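Cendiver Reports Result on Two-Arm Sorting of Soft Goods

March 2024 – Cendiver today released results from Drastix, a training method for two-arm robots that handle cloth items. In tests on baseball caps, arms trained with Drastix put the cap in the correct bin in 83 of 111 trials. The same arms trained with the company's earlier method, Egan, did so in 75.

Caps are hard for robots. The brim is stiff, the crown folds, and a cap seldom lands the same way twice. Drastix trains both arms together, so each one learns when to reach and when to stay clear of the other.

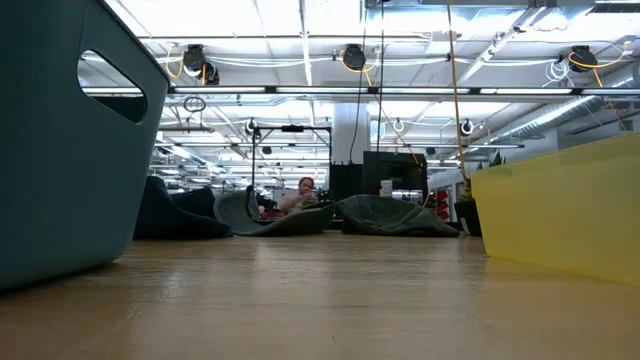
How much training data does the method need?

The reported model was trained on around 15 hours of demonstrations by human operators. No simulated data was used.

Sorting was done by color, with navy caps going to a teal bin and grey-green caps to a yellow one. A trial counted as correct only if the cap stayed in the bin after the gripper let go. Caps left hanging on a rim were scored as correct if they did not fall.

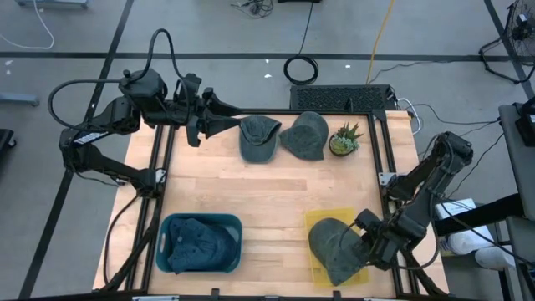 Most of the failed trials came from grasps on the brim, where the fingers slipped before the lift. Cendiver plans to add brim grasps to the training set and repeat the tests in May. The trial logs and scoring rules will be posted on Fomska, the company's research site.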